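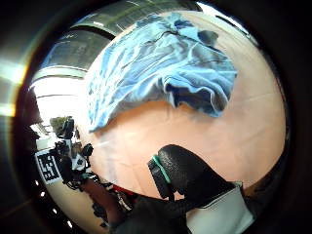 Most folding faults are set before the first fold is made. A cloth that goes down on the table in a heap carries its old creases into the new ones, and the finished stack leans toward whichever side holds the most trapped material. A light blue cloth bunched on a pale tabletop shows the usual signs. The folds run diagonally, so pulling on one corner alone will tighten them, and on one side a heavier roll has turned over on itself, exposing the darker underside. That roll has to be opened first. If it is pressed flat where it lies, it becomes a ridge of at least three layers, and each later fold multiplies it.

Home & Linen > Care and Storage

Judit Deák has kept the linen room at the Tunstall guesthouse long enough to have strong views on this. The house holds 547 pieces in rotation, counting towels, napkins, table linen and bedding, and the shelves were built to a fixed depth. A towel folded half an inch too wide stops the cabinet door from closing. Her method begins with what she calls opening the cloth: take two neighboring corners, lift until the lower edge clears the table, lower the far edge first, and draw the rest toward you as it goes down. Smoothing is done with the flat of the hand, from the center to the hems. Smoothing from hem to hem pushes slack along the cloth and leaves it at the far side as a pleat.

Small cloths are handled on the table. Anything larger than the tabletop needs a different approach, as the overhang pulls on the part being folded. Deák folds large sheets in half before they reach the surface and works with the fold line along the table edge, where it can be checked against something straight. On a round table there is no such reference. She uses the hems instead, matching corner to corner and ignoring the table altogether. 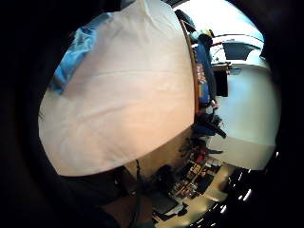

Page last updated: April, 3:47 p.m.

Thin white material is harder to square than terry or heavy cotton. It shifts with small movements of air and the creases are faint, so an error of alignment is easy to miss until the piece is on the shelf. A large white sheet spread out with crumpled blue fabric tucked behind it presents a second problem, that of order. Two fabrics in one pile should be separated before either is squared. Lifting the upper one by its edge tends to drag the lower one with it, and both have to be laid out again. Deák takes the lower piece out to the side, sets it apart, and comes back to it after the white work is finished.

Ridwan Gunawan, who writes the care sheets for the textile supplier Triveck, recommends sorting by weight and then by color. His reasoning concerns the stack. Heavy pieces at the bottom compress evenly, while a heavy piece placed over thin ones slides. He also advises against stacks of mixed fold counts. A towel folded in thirds and a towel folded in quarters may have nearly the same footprint, but the first has 3 layers at the edge and the second has 4, and the difference adds up over a shelf.

Seams are the other source of error. A seam is stiffer than the fabric on each side of it and resists a sharp fold. Where a seam runs across the lower half of a piece, the fold should be placed clear of it or directly on it. A fold set slightly to one side will creep back toward the seam within a day. Covers and other sewn pieces usually have more than one seam, sometimes at an angle to each other, and the longest should be taken as the guide. A folded blue cloth draped over seamed white fabric will also follow the curve underneath and hang with an uneven lower edge, so final trimming of the fold is best left for a flat surface.

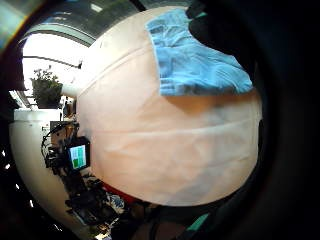 Shelf Depth and Fold Width

Measure the shelf, subtract 2 inches, and fold to that figure. The allowance covers the rounding of the front fold and leaves space for air behind the stack. Deák cuts a strip of card to the finished width and keeps it on the table. The Flulik folding board does the same job for shirts and small towels, though its fixed panels do not suit bath sizes. The Poson board adjusts, and its hinge leaves a light mark on damp cotton.

Stacks are placed with the closed fold facing out. A single piece can then be drawn from the middle without catching the layer above it.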